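Wavton Bench Kit: Set-Up Guide
Section 4. Comparing Gripper Fingers on the Basket Task

4.1 Purpose

This section covers side-by-side trials of two finger sets, the Thiele angular set and the Endusen soft set, on the same arm and with the same controller settings. The task is a single pick and place: one soft item from the open table into an empty basket. Complete Section 3 (homing and camera alignment) first.

4.2 Preparing the table

1. Clear the tabletop and wipe it with a dry cloth.
2. Set the basket at the basket station, turned diagonally to the table edge. Tape the corners of the station outline on the first day of testing and remove the tape once the position is stored.
3. Set the test item to the right of the basket. Leave enough open table between the two for the fingers to open fully.
4. Load the program BASKET_A from the controller menu. Confirm that the speed override reads 60 percent.

Note: Use a basket with an open weave only if your test plan calls for it. Fingertips can catch in the gaps, and a caught fingertip counts as a failed trial even if the item lands in the basket.

4.3 Checking the cable loop

5. Jog the arm to the basket station at low speed.
6. Watch the cable between the top of the arm and the wrist. It should form a free loop with no sharp bend at either end.
7. Rotate the wrist through its full range. If the cable pulls tight, loosen the upper clip, feed more cable through and repeat from step 5.

CAUTION: Keep hands off the table whenever the arm is enabled. The override limits speed; it does not limit force.

4.4 Setting the low approach height

8. Lower the gripper beside the front of the basket until the fingertips are close to the table surface. Do not let them touch.
9. Press STORE. The controller records this as the low approach height and applies it to both stations.
10. Raise the arm by hand jog and repeat the descent once to confirm the stored value.

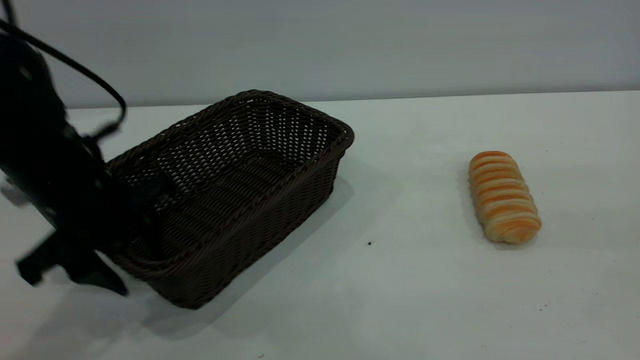 Figure 4-2. Gripper low at the front-left corner of the basket, striped roll to the right.

The overhead camera may lose the near rim of the basket while the gripper is in front of it. If your program relies on the rim for location, take the reference shot with the arm parked.

4.5 Running the trials

11. Run 10 practice cycles and discard the results.
12. Run the recorded cycles, 58 per finger set. Return the item to its start mark by hand after each cycle, with the arm disabled.
13. Log each cycle as placed, dropped or caught. Log a crushed item separately – it can occur with any of the three.
14. Change the finger set, repeat steps 8 to 10, then run the second block.

Note: Never reuse a stored approach height after a finger change. The two sets differ in length.

4.6 Acceptance

A finger set passes at 92 percent placed or better. Send logs from sets that fall short to Jui-lin Tai at the Jikville test bench with the controller serial number. Questions on finger wear go to Eckhard Hamann.

For changes to grip force, see Section 5.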